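falura-counter-teleop – README

Hi! I put this dataset together at the Falura bench in Fenholm, and I'm keeping the notes in one file so I stop answering the same emails. It's takeout counter work, all shown to the robot by remote control: cups, lids, pulp carriers and paper bags. Last edited 18th August.

What's in it

362 episodes, driven with the Nirnevik leader arms. Every episode has joint positions, gripper opening, wrist video and a one-line task text. Train split is 19 shards, and the held-out episodes live in their own folder (please don't mix them back in, I've done it twice).

Wrist views
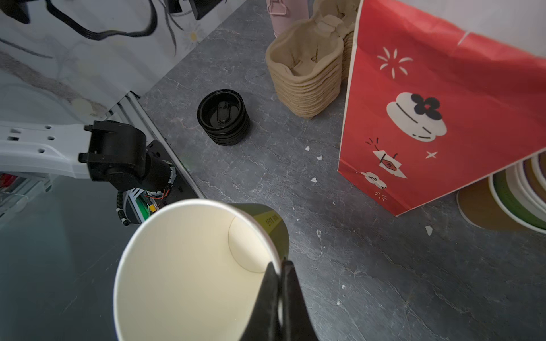
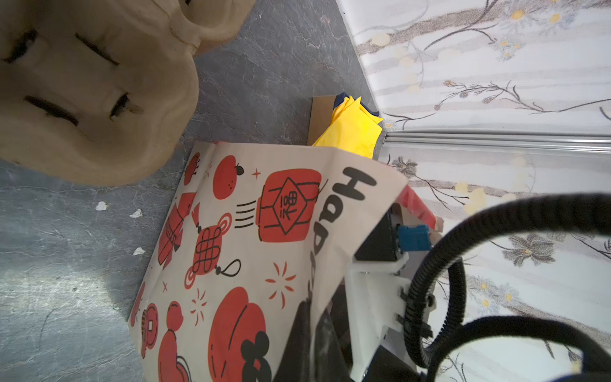 Driving the arms by hand taught me more about paper than I ever wanted to know! My first cup demos were terrible, all squeeze and no patience, and I threw most of them out. What I do now is come down with the fingers open, close on the rim at one side, as with the white cup in the first view, and wait a beat before lifting. Bags are a different animal – with one like the cream "Happ…" bag I take hold and then move slowly, and I left my hesitations in on purpose. If you trim pauses before training, keep the ones right after a grasp.

Known problems

Episode 1965 has a gripper channel that lags the video. Skip it, or fix it and tell me how.

The task text is typed by me, so "carrier" and "tray" mean the same thing. Sorry.

Some demos end with me parking the arm and some don't. I only got strict about that late on.

Loading

Run the Tarawneh converter on the raw folder first, then point your loader at the output. Leave the chunk size at 3720 unless you enjoy reindexing.

Coming up

I want to redo the lid stacking in September with a slower leader arm setting. Old episodes will keep their numbers.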